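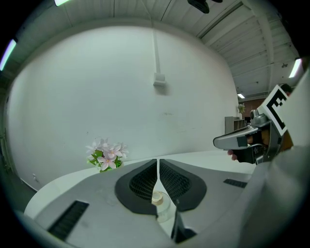 Hand-held grippers, a white table and a lot of cups: Ornon starts filling its example library

June 16, 2021

Ornon has started gathering examples for Rultance, its learning system for small tabletop chores, and the first batch is already in. 343 clips kept so far, the company says. None of them come from a robot arm. People do the work by hand, one gripper in each hand, and the system is meant to learn from the recordings.

The table job for this round is cups and small things near flowers. Pick up, move, set down, let go. Sounds dull. It is the setting down that counts, according to Nazar Sirko, who runs the collection.

"Picking up we had plenty of from May," Sirko said. "Putting a cup down gently next to something you shouldn't knock over - we had almost nothing."

Each run is short, 20 seconds at most, and then everything gets shuffled and the next one starts. The grippers carry a camera and printed square markers, so that the position of each hand can be worked out later on. Runs where a marker is hidden for too long get thrown out. So do runs where the person talks with their hands halfway through, a more common problem then you'd think. 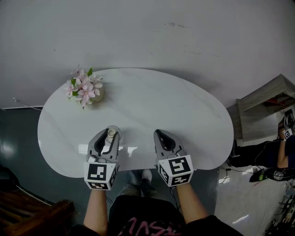 Both grippers at the table, the left one around a small white cup.

Sirko's crew wants over 170 clips of the two-handed kind before the month is out. Those go slower. One hand steadies, the other moves, and people tend to forget which is which. New collectors get a practice sheet with eight moves on it and do the whole sheet twice before anything is saved.

Slow is fine, jerky is not. Early trials with an older set of clips had the system copying every little twitch, including a habit one collector had of tapping the table before a grab. Those clips are out now. The new rule on the sheet reads "move like you are carrying soup."

Labeling is done by Indside, a small outfit that marks the start of the grab and the moment of release in every clip. Turnaround has been two days. Sirko would like it to be one. Disagreements over when a cup counts as let go are settled by a second labeler, and if those two can't agree the clip is dropped.

Training on the full batch has not begun. A first test model, built on a small part of it, was tried on Falcão, the company's two-armed machine, with mixed results. Good on cups standing alone. Poor when something else stood close by, and it let go too early a fair bit. Sirko says that was expected with so few close-quarters clips and that the next weeks of collecting are planned around exactly that gap.

"We don't need a smarter model yet, we need more boring clips," he said.

Ornon has not said wether the recordings will be shared outside the company. A decision is due once the two-handed set is finished. Plates and spoons are next on the list, then lids - Sirko is not looking forward to the lids.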